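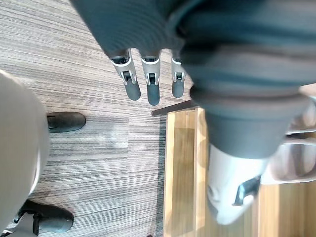 Entrance area checklist, Bromness office, second floor. Completed by Benito Escobar, Thursday, before opening.

1. Floor covering
Tile seams level, no lifted corners: PASS
Comment: The striped carpet tiles hide dirt well and also hide edges. One square patch is a slightly different tone from the tiles next to it. Checked by hand along all four sides, flush. Add to the Lodier cleaning list for June.

2. Walkway width
Clear width in front of rack, minimum 60 inches: PASS
Comment: Measured from the front edge of the lower shelf, not from the wall. The last sheet used the wall and the figure was too high.

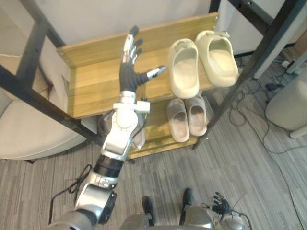
3. Shoe rack, frame and fixings
Uprights stable under side load: PASS
Shelf boards free of splinters and cracks: PASS
Screws seated: PASS WITH COMMENT
Comment: One screw took a quarter turn. Recheck at next visit. If it has backed out again, replace it with the next size up – do not glue.

4. Load
Two tiers only, nothing stored on top of footwear: PASS
Comment: Rack is Zonach order no. 3000. The supplier sheet gives no load rating for the upper tier. Requested from Valcárcel, no reply yet. Until then, indoor footwear only. Work boots go in the locker room.

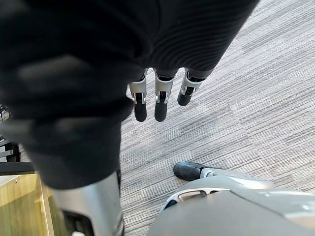
5. Trip hazards
No shoes left on the floor in front of the rack: PASS
Loose cables secured or routed along the wall: ACTION
Comment: Cables crossing the carpet are to be taped down or moved before the area opens to visitors. Same note as last time.

6. Footwear condition
Soles intact, no worn tread: PASS
Attachments secure: PASS WITH COMMENT
Comment: Clip-on charms are allowed on straps only. Anything that can drop off onto the walkway gets removed. 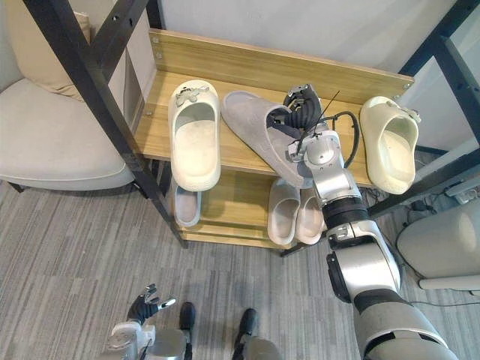 Item 6: slides and gray fabric slipper, upper shelf.

7. Wall clearance
Rack back against wall, no gap: PASS

Open actions: 4 (one screw, load rating, cables, cleaning list). Sheet filed under 178.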